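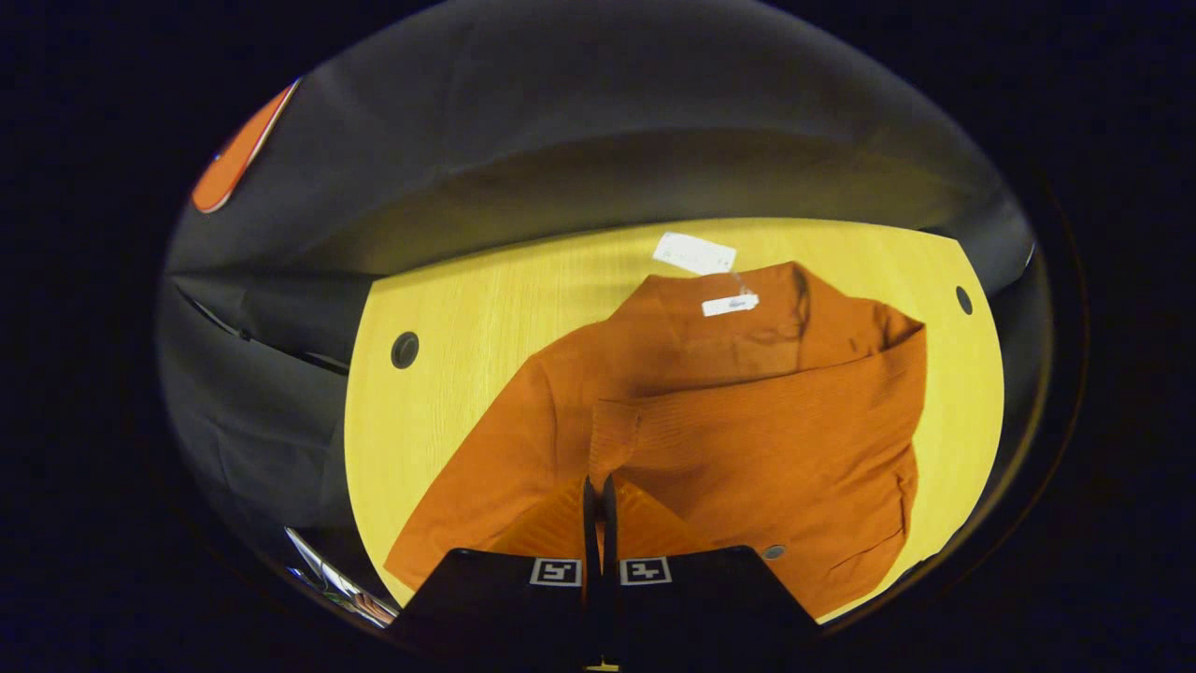
Clothes are the worst thing you can hand a robot, according to Estrella Hinojosa, and she told me so before I had my coat off. I'd come to Grindton to hear about Akum, the project she and Rosalie Steiner have been running since April, and I had a neat page of questions that we never got back to.

"A box is a box," Steiner said. "You pick up a shirt, put it down again, and now it's a different shape. The robot has to start over."

Their method is pretty simple to explain, even for me. People do the handling themselves with a hand-held gripper that has a camera on it, and the model learns from those recordings. I asked about the little black and white squares on the fingers. "Those tell us how far open the gripper is," Hinojosa said. "We read it straight from the video – no extra wiring."

They had 2,000 recordings when I visited, and I assumed the big number was the exciting part. Wrong! What got Steiner going was a test they ran with only 50 of them, picked because the person had fumbled the first pinch and tried again. The model trained on those recovered from a bad grab far more often than one trained on 50 clean runs.

"I'd been throwing the fumbles out," she said. "For weeks. Estrella caught me doing it."

Hinojosa laughed at that, but she was careful about the result too. They've tested it on 5 garments so far, and thick ribbed cloth behaves nothing like a thin T-shirt. "Ribs give the fingers something to hold," she told me. "Silk is going to be awful. Ask me again after silk."

I had a go myself, naturally. It took me some 20 tries to get one sleeve folded across (I kept grabbing two layers at once), and Steiner happily saved every one of them.

Next they want to see if the fumble trick carries over to towels and bedsheets, with a second setup going in at Cornton. Hinojosa is already dreading the fitted sheets – "I can't fold those with my own hands."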